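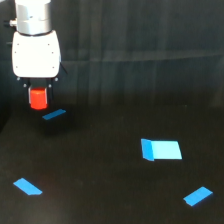 Lotard owners on the hill are saying the new tank size is fine if you only heat two rooms, so that is one vote for the small one. I'd still go bigger. More below.

Sorry for the slow answer, been out most of the week and the list mail piles up. Replying to the whole heating thread in one go, quoted bit first.

On 5 January 2021 a list member wrote:
> Hi all. We are on the old oil boiler in the end unit, same as most of
> you. Last winter it cut out 9 times and the service man says the burner
> is on its last legs. I have a price for a new oil burner and a price for
> a pellet stove with a back boiler. The pellet one costs more up front.
> Has anyone on the list made the switch, and would you do it again?
> Also where do you keep the pellets. Our shed leaks.
> One more thing, the flue. The installer wants to go out through the side
> wall and I thought the rules said roof only.

OK. We switched in September the year before last. Would do it again, with two changes.

First the stove. Ours is the Ren, the mid size one. Quiet enough in the kitchen, you hear the auger turn over every minute or so and then you stop hearing it. The glass goes black if you run it low all day. Run it hard for an hour in the evening and most of that burns off. The manual says to clean the burn pot every second day. I do it every day, takes no time, and the one week I skipped it I got a clinker the size of a biscuit and a failed start at 6 am. Not fun.

Ash pan every nine days or so in deep winter. Let it go cold before you tip it. Metal bucket with a lid, outside, off the deck.

Now pellets. We burned 121 bags the first winter, which included a very cold spell and us having no idea what we were doing with the thermostat. Second winter is looking like less. Do NOT put them in a leaking shed. I mean it. One wet bag turns to sawdust porridge and if you tip that in the hopper you will be digging it out with a spoon. We stacked ours on two pallets in the hall closet for a month while the shed roof got done. Ugly but dry. If you can only store a few bags indoors then buy by the half ton and go back for more, the price break on the full load is not that great anyway.

Brand matters a bit. Galtix bags have been the steady ones for us, hardly any dust at the bottom. We tried a cheaper load and the fines clogged the feed twice. Sift them if you must, a garden sieve works. Wear a mask, the dust gets everywhere.

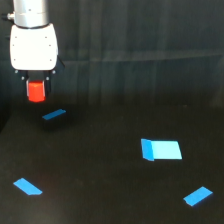

Can the stove run through a power cut? Not on its own, because the auger and fan both need electricity, so you want a battery backup or a plain wood stove somewhere in the house.

We bought a small battery unit, it keeps things going for an evening if nothing else is plugged into it. Long enough for most of the outages out here. Check the wattage on the igniter though, it pulls far more at startup than when it's running. Mine trips if the stove has to light from cold on the battery.

Flue. Side wall may be allowed where you are but the clearance from windows and doors is what gets people. Ours failed the first inspection over that and we had to add a vertical run. $492 extra, and a very long afternoon. Get the installer to put the position in writing and then ring the building office yourself before anyone cuts a hole. If you are in the Flatia end of town it's a different office from ours, so don't go by what we were told.

The two changes I'd make:

Bigger buffer tank. We took the small Lotard and it cycles too much in spring and fall. On, off, on, off. Each start wears the igniter, and a new igniter is $221 fitted. Already on our second one.

And I'd have moved the thermostat. It's in the same room as the stove so the kitchen is roasting and the back bedroom is still cold. Obvious now. Costs next to nothing if you do it while the wall is open, a pain after.

As for fixing the oil burner instead. If you plan to move in a couple of years I'd just do that, tbh. Oil is less work. Nobody carries oil up the steps in 40 pound bags. If your back is bad think hard about that part, the hopper lid on the Ren is chest height and you are lifting a full bag over it unless you scoop. I scoop.

Old tank needs to come out properly too, get a quote for that at the same time. Ours wasn't in the first price and I had assumed it was, my own fualt for not reading page two.

You are welcome to come see it running, evenings are best. Write me off list for the address. If anyone has found a good ash vac that doesn't die after one season please post the model, mine is making a noise.

Have to run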